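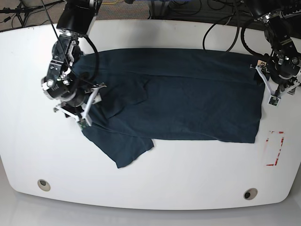
Teaching Two Arms to Share a Plan

June 26, 2020

The control software at Rulunel began as a single program that read the cameras, picked a motion and sent it to both arms. It lasted 11 weeks. "Every time we changed the vision code, the arms behaved differently," says the company's lead software engineer. "We couldn't tell which half we had broken."

The team split it up. The planner, called Trudero, now decides where each gripper should go and hands over a short batch of 16 waypoints per arm. A separate controller follows them and can refuse. "If the two arms are pulling on the same piece of cloth and one falls behind, the other has to wait. The planner is too slow to catch that. The controller checks it every cycle."

Shirts are the main test. Dark ones give the perception code the most trouble, the engineer says, especially where one layer lies on another of the same color. "On a navy shirt, a fold line is a very weak signal. We used to look for edges. Now we predict the outline of the whole garment and ask where it disagrees with the fold we wanted. A sleeve hanging out of the rectangle shows up right away."

What to do about the sleeve is a harder question. An early version released everything and started over. The current one tries to keep one grip and repair the fold with the other arm, and gives up after 30 seconds.

Much of the spring went into tooling. The team wrote a replay viewer, Urkolden, that lines up camera images, gripper positions and planner output on one timeline. "Before that I had three windows open and a notebook. Most of our bugs were timing bugs, and I was looking for them in the wrong place."

The next release, due in July, will let the planner change its mind partway through a batch. "Right now it commits and then watches. I'd like it to commit to less."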